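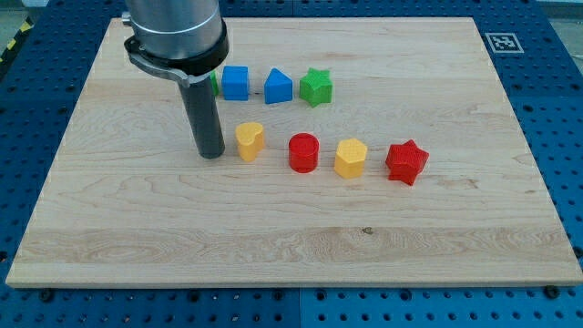
The Wisto Move-In Box is made for households who receive the keys to an empty flat with very little to put in it. Most of our buyers are housing associations, councils and refugee support charities, and they order it for families leaving asylum accommodation after a positive decision. One box holds the kitchen and bedding goods for the first weeks in a new home. The wooden board is a light maple, between cream and honey in colour, and the wavy lines of the grain show clearly on it, so two boards will never look quite the same. We ask customers to not return a board only for a darker streak.

Wisto Move-In Box, standard (two persons)
Made up and packed by Toswood
Price: £121 per box, without VAT
Minimum order: eight boxes
Delivery: mainland Scotland and England

What is inside
One saucepan with lid, one frying pan, one kettle
Plates, bowls, mugs and glasses for two
Cutlery for two, one kitchen knife, one tin opener
Maple board
Two duvets, two pillows, covers and sheets
Two bath towels, two tea towels
Washing-up bowl, cloths, light bulbs

The knife is packed in a closed card sleeve, with a label on the outside of the box, so that the staff can take it out first when there are small children in the family. If your organisation does not permit knives in welcome goods, write "no knife" on the order form. The price stays the same and we put in a vegetable peeler and a second tin opener.

Larger families
For a third or fourth person please add the Holmgren Extra Set, which has bedding, towel, plate, bowl, mug and cutlery for one. It goes in its own bag and can be ordered one by one -- there is no minimum. Cot bedding is not in the Extra Set. You find it on the page for children's goods.

The leaflet
Every box has a leaflet with drawings on how to read a meter, how to report a repair and what a tenancy agreement usually contains. It is available in English, Arabic, Tigrinya, Farsi and Ukrainian. The leaflet is general and does not replace legal advice. Please put your own emergency number in the blank space on the back before you hand it over. From April a Pashto version will be added.

Storage and delivery
Boxes come on a pallet and can be stacked four high in a dry room. Our driver delivers to the ground floor only. For delivery direct to a flat, choose the Brunano service at checkout and give us a contact person who can open the door. We do not phone the tenant and we do not print the tenant's name on the box.

We have supplied nearly 2,000 boxes to date. For orders over 300 boxes in one year we can agree a fixed price and keep part of the stock for you, which is useful when many decisions arrive in the same week and the notice period is short.

Payment is by invoice within 30 days for public bodies and registered charities. Other buyers pay with the order.

Price and contents checked January 8, 2026.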